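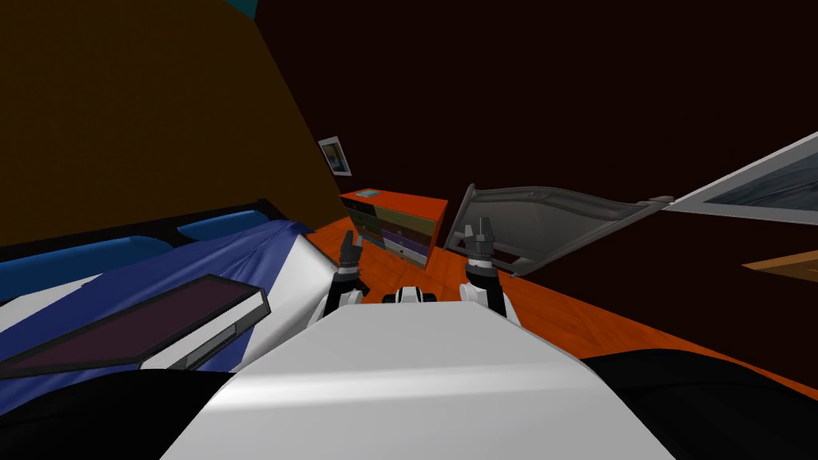 Slide 1. Stability testing of alcohol-free hair mists, Tidham site. Speaker: Xiaoyan Peng. Skip the agenda, they have it on paper.

Slide 2. Water-based mist, fragrance load held constant, solubiliser varied. 313 bottles filled, 27 pulled for haze before week one. Causes on slide 5.

Slide 3. Storage conditions: 4, 25 and 40 degrees, plus a windowsill set for colour. Readings every fortnight for 16 weeks. Turbidity first, then pH, then odour against the cold-stored control.

Slide 4. Citrus top notes drop out early at 40. Vanillin batches go tan on the windowsill. Point to the second curve, the legend is too small to read from the back.

Slide 5. Haze. Nine bottles traced to hard rinse water on the Negash line, the rest to solubiliser added after the water. Order of addition now fixed in the batch sheet.

Slide 6. Spray pattern. Zenier pump against the old one. Narrower cone, larger droplets, more wet patches on fine hair. Pump drawings are in the handout.

Slide 7. Open items: preservative challenge repeat, 100 mL bottle, label wording. Results due in May. Questions.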